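How to Set Out and Pack Snack Trays for a Meeting Room

Written by Denise Lambert. Checked by Joscha Fröhlich.

This procedure covers one tray per room, stocked with sealed, single-brand bags of cookies, crackers or similar dry snacks. It does not cover fruit, chilled items or anything served from an open bowl. For those, see the sheet on plated food.

What you need

One flat tray per room, with rounded corners and a raised rim
Sealed snack bags, sorted by type
A clear table with a matte surface
A damp cloth and a dry cloth
A soft pencil and the stock card

Tray size

Measure the inside of the tray, from rim to rim, before ordering stock. The usable area is always smaller than the figure on the label, which is normally taken across the outer edge. Our trays have an inside width of 300 mm. A bag 135 mm wide will therefore lie two across with 30 mm left over. Leave that gap in the middle so a hand can get between the bags.

A low rim is enough for bags laid flat. It will not hold a bag upright unless there are other bags behind it. If you want the front of each bag to face the room, fill the back row first.

Preparing the table

Wipe the table with the damp cloth, then the dry one. Crumbs under a tray make it rock, and on a dark surface they show. Set the tray down near one short edge of the table, long side parallel to the front. Keep the rest of the surface free for sorting.

Check the underside of the tray for old labels. Remove them now. A label that has lifted at one corner will stick to the tray below when the trays are stacked.

Handling the bags

Pick up each bag by the top seal or just below it. The top part of most bags holds air and little else, so light pressure there does not reach the contents. Do not grip a cookie bag around the lower third, where the contents settle. Thin wafers will break under very little force.

Hold the bag upright for a moment before you lower it. The contents drop to the bottom and the bag takes its final shape. Bring it in over the rim from the side, then set the bottom edge down first and let the top follow.

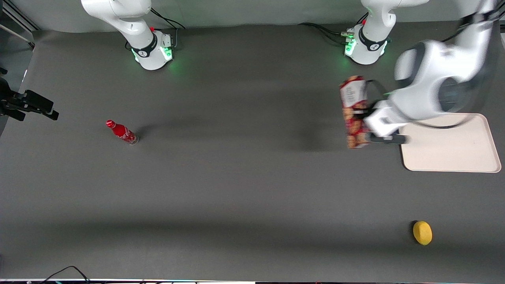
If the bag is to lie flat, tip it back slowly once the bottom edge is resting on the tray. Dropping it flat spreads the contents unevenly and leaves a bulge under one corner, and the next bag will then slide off it. If it is to stand, push the bottom edge against the bag behind and let go only when it no longer leans forward.

Order of filling

1. Place the tallest bags at the back, fronts facing out.
2. Place medium bags in front of them, overlapping by no more than a third.
3. Place the smallest bags at the front, lying flat.
4. Turn every bag so that the product name can be read from the same side.
5. Check that no bag extends past the rim on the long side.

Iman Nasr prefers to fill from the left corner and work across. This gives the same result and is quicker for a right-handed person. Either order is acceptable, provided the back row is complete before the front row is started.

Mixed trays

Do not mix strong-smelling snacks with plain cookies. Sealed bags still carry some smell on the outside, mostly from the carton they were shipped in. Keep one type per half of the tray. Where a room has asked for items containing nuts, use a separate tray and write this on the stock card.

Date check

Read the date on every bag before it goes on the tray, including bags from a new carton. Cartons are sometimes filled from two batches. Bags with the earlier date go in front. The last change to this rule was in March, when the older practice of checking one bag per carton was dropped.

Moving a filled tray

Carry the tray level, with one hand under each short end. Do not carry it by the rim. Standing bags will fall forward at the first step down, so lay the back row flat before using the stairs and stand it up again in the room. On a cart, put the dry cloth under the tray to stop it sliding.

Common faults

Bags slide forward: the front row is missing or too light. Add flat bags at the front.
Tray rocks: crumbs or a label underneath. Lift, wipe, replace.
Contents broken: bag gripped too low, or cartons stacked more than 3 high in the store.
Bag has lost air: the seal has failed. Remove the bag and note it on the card.

Stock cards are kept in the Namier cabinet, second drawer. Return full cards to Loubna Hamdy.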